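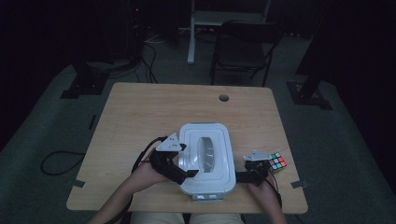
图3 手持夹爪的双手操作:左右夹爪从两侧靠近一只白色塑料盒,魔方放在桌面右侧。

3.2 工作台和手持夹爪的搭建

先交代一下我们这套东西的出身。整个项目内部叫 Plata,是我和 Corrado Sanna 在共享工坊 Plestberg 里一点一点攒出来的,没有专门的实验室,也没有专门的预算,大部分零件是在工坊里打印、锯、钻、返工出来的。上一节讲了为什么想用手持夹爪来录双手示范,这一节就讲具体怎么搭,顺便把踩过的坑也写上,想照着做的人应该用得着(至少能少打印几遍指根那个零件!)。

夹爪本体是一套黑色的连杆机构,前面两根手指对开对合,人手握在后面,靠手指的力量直接带动。第一版我们用的是弹簧加扳机,捏起来像老式订书机,录半小时手就酸得不行。Corrado 坚持要换成现在这种连杆,我当时嫌零件多,嘴上抱怨了好几天,后来装好一试,确实舒服很多,手指张开的幅度和夹爪张开的幅度基本能对得上,戴着操作的人不用老想着“我现在该捏多紧”。

图3里两只夹爪上方都有一块白色三角板,这块板是我们改得最多的地方。它得够硬,不然手一甩它就跟着颤,后面算姿态的时候曲线上全是毛刺;它又不能太重,太重的话手腕会不自觉地往下沉,动作就不自然了。我们前后换过三种厚度,最后选了中间那种,背面加了两道筋。三角形这个形状也没什么高深的道理,三个安装点,拧紧了不会翘,打印的时候又不容易翻边,就这么定下来了。有一段时间我们试过方板,四个角总有一个贴不平,垫纸片、垫胶带都试过,很烦人,索性不要了。

走线是另一件让人头疼的事。左手这边是一根比较粗的黑线,向上绕一个弯,再从桌子左侧出去;右手那边是几根细线,顺着手往下垂。左右不一样,纯粹是历史原因:左夹爪先做,用的是手边现成的线,右夹爪晚做,就换成了软一点的细线。按理说应该统一,可是两边我都用惯了,重新焊一遍又要拆开整个外壳,就一直拖着。从使用感受来说,粗线有一点点“拽”的感觉,尤其是左手往右伸过身体中线的时候;细线几乎没感觉,缺点是容易勾到东西,有一次勾到了裤子口袋边上的扣子,我站起来的时候差点把接头扯下来。后来我们定了个规矩:站起来之前先把两只夹爪都放到桌上,再动身子。听上去很傻,但是管用。

桌子用的是浅色木桌面,四个角是圆的,后边沿附近有一个穿线孔。这张桌子是从 Cultament 清仓时搬回来的(他们换了一批办公家具,门口贴了张纸条让大家自取,我和 Corrado 抬着它走了两条街)。圆角这一点事后看非常值,坐着操作的时候前臂会压到桌沿附近,如果是直角,录上一小时就要留印子。桌面颜色浅也有好处,黑色手指在上面轮廓清楚,回看录像的时候一眼就知道指尖在哪儿,不用放大了慢慢找。但白色的盒子放在浅色桌面上,对比度就差一些,这个问题我们在第4节里再说。

坐着还是站着,我们也讨论过。最开始是站着录的,觉得活动范围大,什么都够得着。可是人一站着就会晃,重心从左脚换到右脚,肩膀跟着动,夹爪也跟着动,很多没有意义的小位移就混进数据里去了。改成坐姿以后,前臂有了依托,动作稳得多,代价是能够到的地方变小了,物体得摆在靠近身体的半边。对我们选的这几样任务来说,够用。

任务物体方面,我们挑的都是工坊里随手能找到的东西。图3正中的白色塑料盒是圆角长方形的,边上有一圈凸起的沿,盖子上有个椭圆形的凹口。选它是看中了那圈沿:左手的手指可以越过边沿,右手从侧面贴上来,两边一配合,就是一个很典型的双手动作,单手很难做得漂亮。魔方则是另一路,个头小,颜色多,棱角分明,夹的时候稍微歪一点就能看出来。而且魔方有个特别好的性质,夹得太用力它会转层!操作的人马上就知道自己用力过头了,比任何传感器的提示都直观。我们本来还有一只 Caputo 的面粉罐,圆的,夹起来总打滑,录了一阵以后从任务表里拿掉了,等指尖贴片改好再请它回来。

说到指尖贴片,这里多写两句。手指内侧我们先后贴过砂纸、热熔胶和硅胶片。砂纸摩擦力最好,但是会把塑料盒刮花,刮花以后盒子表面的反光就变了,前后录的数据看着像两只不同的盒子。热熔胶好做,凉了以后偏滑,而且厚薄全凭手感,左右两根手指很难一样。硅胶片最贵也最省心,剪成小条贴上去,脏了拿酒精擦一擦。我们的经验是,宁可在贴片上多花一点钱,也不要在后期去给打滑的片段一条条做标记,那个活儿真的会让人怀疑人生。

录制流程本身很简单。每一段开始之前,操作的人先把两只夹爪完全张开,停一下,再合拢,再张开,这个小动作是给后面对齐时间用的。然后开始做任务,做完以后双手回到桌面两侧,停住,算一段结束。一段最长不超过30秒,超过了就作废重来;连续录满10段就休息一次,起来走走,喝口水。这两条是 Corrado 定的,我一开始觉得太保守,想一口气多录一点,结果回看的时候发现后半截的动作明显变糙,手懒了,绕路了,有时候夹歪了也懒得纠正。从那以后我就老老实实听他的。

我们在十月里用这套装置录了1000段可用的示范,两个人轮流操作。这里说的“可用”,标准是时间能对齐、姿态没有丢失、任务做到了最后一步,至于动作漂不漂亮,我们没有筛。这一点可能会有人不同意,我们内部也吵过:Corrado 觉得犹豫的、绕了一下又回来的片段应该留着,因为真实的人就是这么干活的;我更想要干净一点的数据,训练起来心里有底。最后折中,全部留下,但给每一段打了一个粗略的流畅度标签,用的时候可以自己挑。第5节的对比实验里两种用法都跑了。

场地这边也有几句要说。共享工坊的好处是工具齐,隔壁桌就有人会修打印机;坏处是别人也要用,东西不能一直摆着。所以整套装置必须能收能放,每次收起来再摆出来,桌子的位置多少会变,标定也就得重做。我们试过在地毯上贴胶带做记号,贴了没几天就被吸尘器卷走了。后来改成每次开录前先跑一遍标定程序,前后一杯咖啡的工夫,慢是慢一点,但是不用再提心吊胆地猜桌子有没有被谁挪过。光线我们没有刻意去控制,屋里偏暗,傍晚录的和上午录的看上去会有差别,这种差别我们原样保留了下来。

最后列一下还没解决的事情。左右夹爪的手感还是不完全一样,惯用右手的人会觉得左边“慢半拍”,线换掉以后也许能好一点。手指合到最末端的时候有一小段空程,机构上的间隙叠在一起造成的,换了更紧的销钉能改善,但是换完转动又发涩,目前停在一个两边都不太满意的中间状态。还有一件小事,夹爪握久了,外壳靠虎口的位置会硌手,我们临时缠了几圈布胶带凑合着用,下一版打算把那个地方的壳体直接改圆,图纸已经画好,等打印机排到我们就开工。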